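4 min read

April | By Anong Kaewsai

The decluttering coach who doubts decluttering

Fisetti has been paid to tidy other people's homes for eight years, and I went to see her in Javthorpe expecting a sales pitch. I have never bought the idea that a clean drawer fixes a life. My own drawers have been cleaned several times and I am the same person.

She didn't argue. "Most of what my trade says is nonsense," she told me before I had my coat off. "People call me because they're tired. Then they get a lecture about joy."

She charges $352 for a day, a price I found hard to swallow. What does a household get for it? "Somebody who doesn't care about the fondue set," she said. "Your sister cares. Your husband cares. I don't."

I asked about results. Her leaflet says that 56 of her last 67 clients were "still in control" six months later. Who checked? "I phoned them," she said. And they told her the truth? She laughed. "Would you? If you'd paid me and the closet was full again?" She says she plans to take the line off the leaflet. It was still there when I left with one in my pocket.

Her former business partner, Khaemba, now runs a rival outfit in Jevthorpe and sells a plan in which every object in the house gets a label. Fisetti tried it at home. "I lasted until Sunday. I had a label on the label maker."

So what does she believe in? Less than I expected. She believes in throwing out instruction booklets. She believes bathroom cabinets are worse than garages, and that few people can name what is on the top shelf of theirs. She is against buying storage first, which she calls shopping with a good excuse — though she admits she sells storage, at a small markup, from the trunk of her car.

I pushed her on that. "If I don't sell it to them, they'll buy it anyway, and it'll be the wrong size," she said. I wrote that down and put a question mark next to it.

She was better on the subject of guilt. Clients apologize to her at the door, she said, sometimes before hello. "I tell them I've got a chair at home I haven't sat in since my divorce. It's got coats on it." I asked to see the chair. She said no.

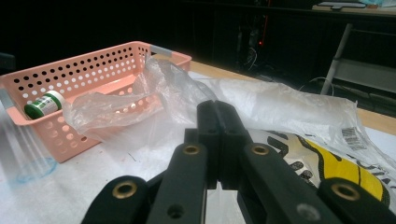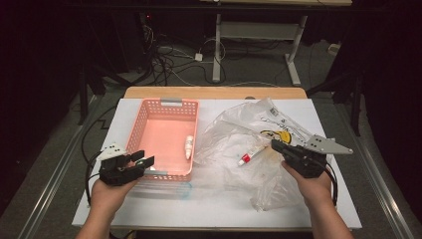 A small bottle, a plastic bag and a pink basket with gray handles.

Related
Do you need a second freezer?
The trouble with capsule wardrobes
What we keep in the garage, and why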